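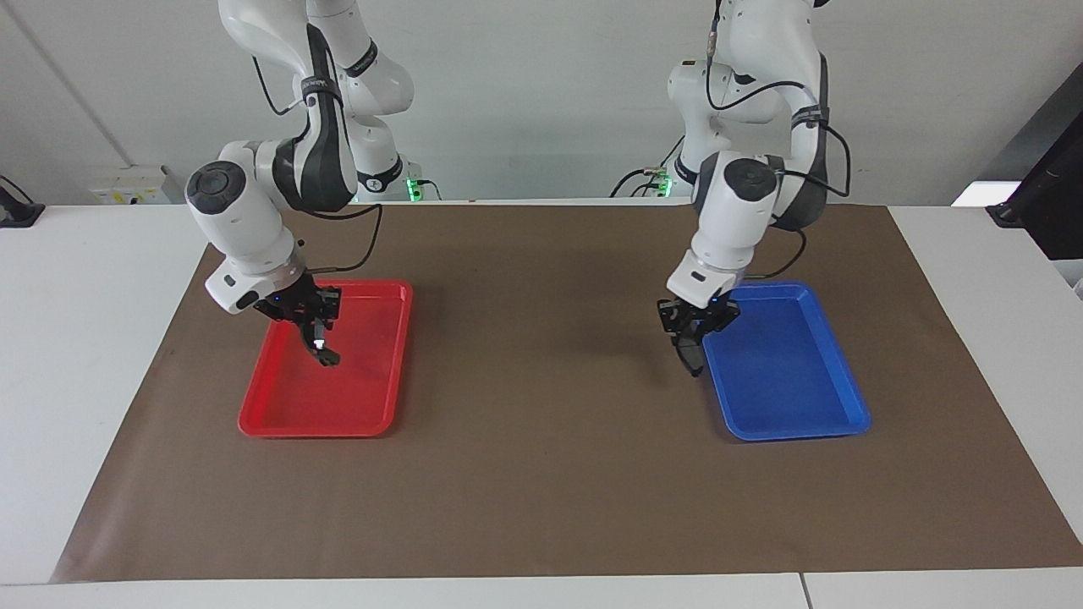 I bought my Varkotier desk mat in March, after putting up with a bare white table for far longer than I should have, and I've been meaning to write a proper review ever since. I do a lot of fiddly sorting at my table (beads, buttons, seed packets, the odd jar of mystery screws) and on a slick top everything slides away from you the minute you lean on it. What I wanted was something long, plain and easy on the eyes. A brown mat over most of a white tabletop looks warmer than I expected, and a glossy red tray really stands out on it, so I went and got a red one too!

The mat cost me 20 dollars from Pemetico, and it arrived rolled up tight in a tube. The ends curled for 2 days. I laid cookbooks on them overnight and that took care of it, though one corner still lifts a little when the heating is on.

Cleaning has been easy so far. Coffee wipes off with a damp cloth, glue needs a fingernail and some patience. I did drag a heavy lamp across mine and left a pale line, which I notice every single morning and my husband says he can't see at all.

As for the tray, get a shallow one. I had a deep Fikberg box before and spent half my evenings digging in the corners for the last bead. With a low raised rim you can get your fingers in from any side, and the beads still stay put when you bump the table. My one complaint is that shiny plastic catches the overhead light, so clear beads can be hard to spot.

I'd buy the mat again, probably in the same brown. Four stars, the missing one is for that corner.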